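Flivedton Community Repair Project
Progress report to the Bozkurt Fund, second period
Prepared by Tõnu Vasiliauskas, project coordinator

Summary

The project is on schedule in two of its three work areas and behind in the third. The repair sessions are running every week, the tool library has opened, and the training course for new repairers has been delayed by a problem with the building. Spending is under budget for the period, mostly for the same reason. We are asking for one change to the budget lines, explained below.

Repair sessions

Sessions take place every Tuesday evening in the main room at Batside, the former school annex we rent from the town. Doors open at 6 p.m. and we stop taking new items at 8. Lamps, vacuum cleaners, toasters and clothing make up most of what comes in. We have seen more bicycles than expected and have had to turn some away, as we have only one repair stand and two people who are comfortable working on brakes and gears.

Since the project started we have logged 1451 items. The log records the type of item, the fault, whether it was fixed, and what parts were used. In the first period the log was kept on paper, and several weeks were hard to read when we came to type them up. We now enter items on a laptop at the front desk. This has slowed down check-in a little, but the records are much better.

The most common reason for a failed repair is still that a part cannot be bought separately. Cordless vacuums are the worst for this. We keep a shelf of dead machines for spares, and it has paid for itself in switches and power cords alone. The oldest item brought in this period was a sewing machine that needed a new belt and a good cleaning. Its owner now brings her mending to the sessions and helps others with hems.

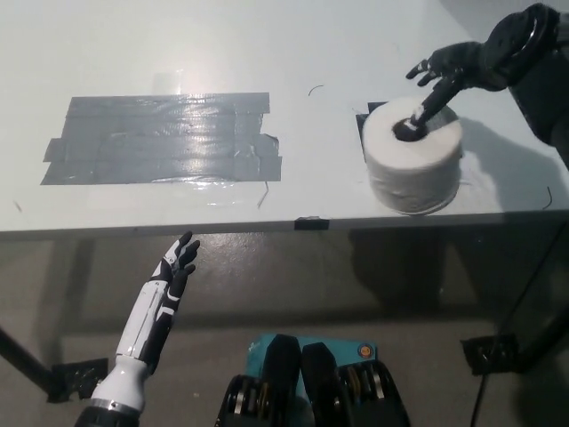
Waiting times were the main complaint in the first period. We tried a ticket system in which each visitor was given a half-hour slot on arrival. It worked well for electrical items and badly for clothing, where a job can take five minutes or the whole evening. Clothing now has its own line and its own sign-up sheet. Complaints have dropped, though people who bring both kinds of item still have to wait twice.

Tool library

The tool library opened in February with a starting stock of hand tools, two sanders, a tile cutter and a set of plumbing tools. Members pay $20 a year and can borrow up to 5 items at a time for one week. The tile cutter is booked most weekends and we would like a second one. The plumbing tools have hardly gone out at all. We think people call a plumber before they think of borrowing a wrench, and we will try a short evening class on faucets and drains to see if that changes anything.

Late returns have been a smaller problem than we feared. A reminder text goes out the day before an item is due. One sander came back with a burned-out motor and was repaired at the next session.

Training course

The course was planned for the back room at Batside. The wiring in that room was last updated in 2005, and the town's inspector would not approve it for a class in which several people use soldering irons and test equipment at once. The town has agreed to pay for new circuits but has not given us a start date. We have asked twice in writing.

In the meantime we have looked at other rooms. The Kokstead library has offered its meeting room on weekday mornings, free of charge. Its drawback is the hour, as most of the people on our waiting list work during the day. We plan to run the theory part of the course there for those who can come, and to hold the practical part until the back room is ready.

Budget

Room rent, insurance and parts were all close to plan. The training line is almost untouched. We ask the Fund to let us carry the training money into the next period and to move a small part of it to equipment, to cover a second bicycle stand and a second tile cutter. The overall total would stay the same. A revised table is attached.

Next period

We will keep the weekly sessions going, start the theory classes at Kokstead, and hold the first plumbing evening. We also need to settle the lease at Batside, which comes up for renewal. The town has said it expects to renew on the same terms, but we do not have this in writing yet. I will let the Fund know as soon as we have a signed copy.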